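Pillay Institute of Applied Robotics
Course Handout 8: Point Markers as Instructions for a Learned Policy
Instructor: Kyung-hwa Bae
Laboratory sessions: Fulvio Amato
Issued April 17, 2024

1. Purpose of this handout

Handout 7 dealt with policies that are told what to do in written language. The present handout covers a second approach, in which the instruction is drawn directly onto the camera image before the policy receives it. Students are expected to have read the February notes on imitation learning and to be familiar with the terms observation, action and episode as used there.

2. The problem with written instructions

A sentence such as "move the rook to the left edge" must be matched to a particular object and a particular place. Where several objects look alike, the sentence grows long, and the policy must learn to count, compare and resolve terms such as "left" and "behind" in addition to learning how to move the arm. When an episode fails, it is difficult to say whether the policy misread the sentence or mishandled the object.

Board games make the difficulty plain. The pieces of one type and color are identical, and a legal move is fully given by two squares. A chess program already produces those two squares. Turning them into a sentence, only for the policy to turn the sentence back into two places, adds a step in which errors can enter.

3. The marker method

In the method studied in this course, each move is given by two marks placed over the camera image:

Red circle with center dot: the piece to be picked up.
Blue circle with center dot: the square on which it is to be set down.

The marks exist only in the image. Their positions are computed from the four corners of the board, which are located once during setup. A standard plane-to-image mapping then gives the image position of every square center. If the board or the camera is moved, the corners must be located again.

The policy receives the marked image and the joint positions of the arm. It receives no text and no board state. It therefore has no knowledge of the rules of chess, and it should not be expected to refuse an illegal move.

4. Training data

The Plastano set, used in all laboratory sessions, consists of 500 teleoperated episodes. Each episode contains one move. The marks were added after recording, using the start and end squares entered by the operator. Because they are added afterward, their size, color and thickness can be changed without repeating the recordings. Students will make use of this property in Exercise 2.

Captures are treated as two separate moves. The captured piece is first taken to a place beside the board, and the capturing piece is then moved. In the first of these moves the blue mark lies outside the board.

5. Reading a marked observation

Three points should be kept in mind when inspecting the data.

First, square names are assigned from the coordinates printed on the mat. The mat may lie in any orientation relative to the camera, and students must not assume that rank 1 is nearest to the viewer.

Second, a tall piece seen at an angle covers more than its own square. The crown of a king may appear over a neighboring square while the base stands elsewhere. A piece is assigned to the square that holds its base.

Third, a marked move is to be checked against the position before the episode is accepted.

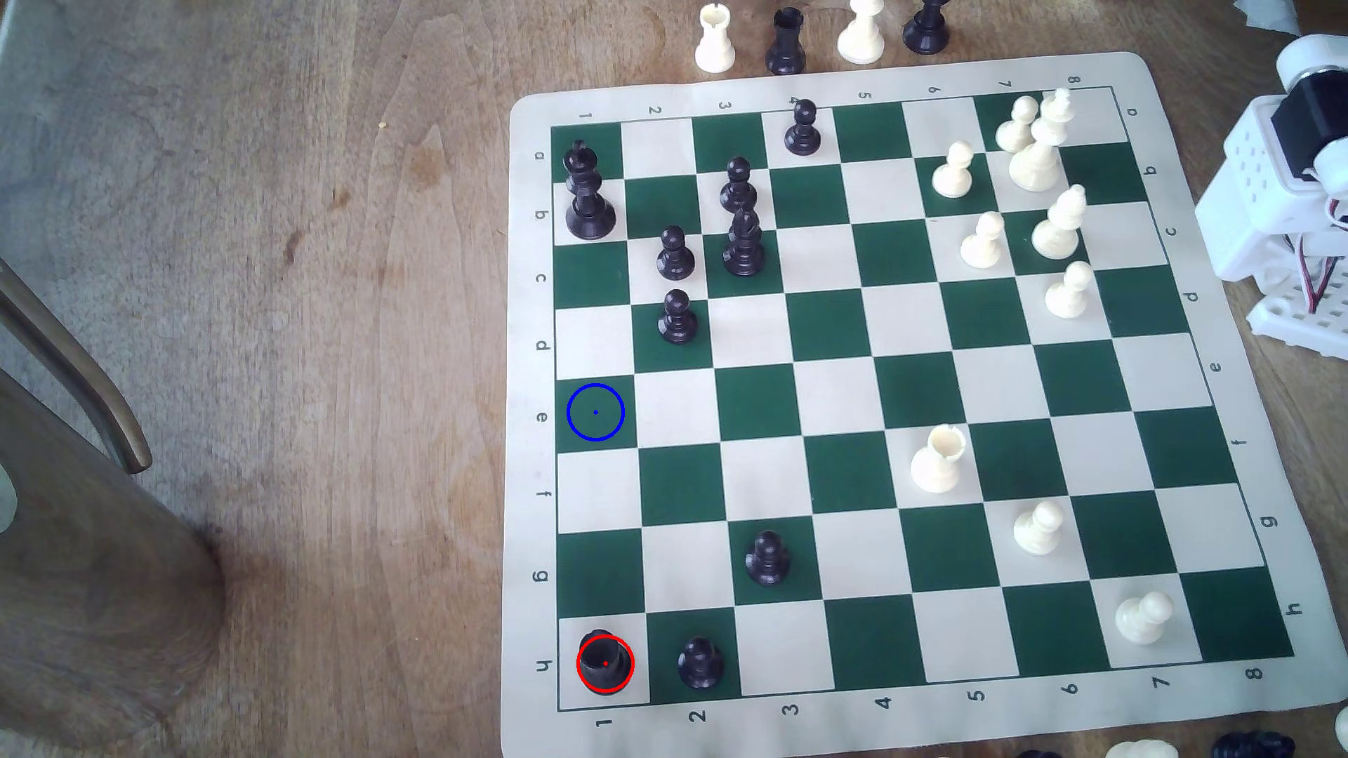

A rook may travel any number of free squares along a row or column. A move from h1 to e1 is therefore acceptable provided that g1, f1 and e1 are empty. The check is carried out by hand for the first session and by script after that.

6. Results from the course laboratory

Two policies were trained on the same episodes. The first received written instructions and completed 80 percent of the test moves. The second received marked images and completed 91 percent. Both used the same network size and the same training schedule. Most of the remaining failures of the second policy occurred in the grasp itself, with the correct piece approached and then missed or tipped over.

These figures apply to one arm, one board and one camera position. They should not be quoted as a general comparison of the two methods.

7. Exercises

Exercise 1. Derive the mapping from board coordinates to image coordinates, given four corner points. State what happens when one corner is located incorrectly.

Exercise 2. Redraw the marks at half their original radius and retrain the policy. Report the completion rate separately for pawns and for all other pieces.

Exercise 3. Propose a marking scheme for castling, in which two pieces are moved. Discuss whether one observation or two should be used.

Written answers are to be submitted through the Prundora course page. Questions about the recording equipment should be directed to Fulvio Amato.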